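Polia Hand Gripper (by Itham) – can it make a bed yet?
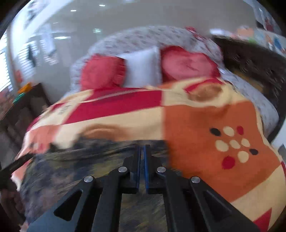 I get asked about beds more than anything else on the Polia page, so let's start there. Making a bed is the chore I'd most like to hand over, and it's the one I trust a machine with least. Dishes sit still, cans are all the same shape, but bedding flops about and hides its own corners. Take a quilt like the one with the big red, cream and burnt-orange blocks – lovely to look at, and at least the bold pattern gives the software some edges to go on. The white comforter beneath it is another story. Pale on pale, tiny flowers, and then a ruffled pillow on top of the lot!

So what do you get? Polia is the hand-held version of our gripper. You carry it and do the chore yourself, and the recordings go toward teaching an arm to do the same job. Two fingers, soft pads on the inside, no gloves needed. I've used mine most Saturdays since June and my wrist is fine with it (I do put it down for coffee).

What I'd say it's ready for:
Picking up socks and T-shirts – yes, good.
Straightening a pillow – yes, if you're patient.
Pulling a quilt flat – one corner at a time, and slowly.
Fitted sheets – no. Please don't buy it for fitted sheets.

Shop-floor customers do better, I'll admit. Choi, our parts-bin software, is happy sorting brackets all afternoon because brackets don't crumple. If that's your world, look at the Udar bench mount too – it takes the same fingers and swaps over with 5 screws.

Details
Order code: 3840
Pads: sold in pairs, spare pair in the box
Charge time: 38 minutes
Price: $1,789, shipping extra

Will a robot make your bed this year? I wouldn't plan on it. If you want to help get us there, or you have an odd chore you'd like me to try, write to me through the contact form and tell me what kind of bedding you have.

Sem Leemans, Itham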